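# Your questions about the November arm stoppage

Thank you to everyone who wrote in after the trouble at Hollenent. We've gathered the questions that came up most often, and we've tried to answer them in plain words, even where the answer is a bit embarrassing for us.

**What went wrong?**

A cable on one of the two arms had been clipped too tightly near the wrist. When the arm turned, the cable pulled at its plug, the gripper lost its signal and the arm stopped halfway through a move, logging fault 3256. It stayed put for 243 minutes while we worked out what had happened, and we do know how long that must have felt to those of you waiting!

**Was anyone hurt?**

No, we're very glad to say. The stop worked as it should, and the arm held its position. 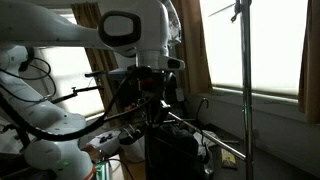
*Answers by the support lead, Stedon*

**Do the cables have to hang in loops like that?**

They do, bless them, untidy as they look. An arm needs some slack to bend and turn, and it was our wish to have everything neat that got us into this pickle in the first place. Please don't tie them back, however tempting it is.

**Our arm has stopped and the light is still green. May I reach in?**

Please don't. A green light doesn't tell you that the arm is safe to touch. Press the stop button, switch off at the wall, wait 30 seconds and then ring us.

**Does this affect the Kernix gripper too?**

Only if it was fitted with the older Salminen clips. If you aren't sure which ones you have, send us a note and we'll gladly look it up for you.

**When will the new clips arrive?**

They went out in the post on December 18, 2019, with a little fitting sheet tucked in the packet.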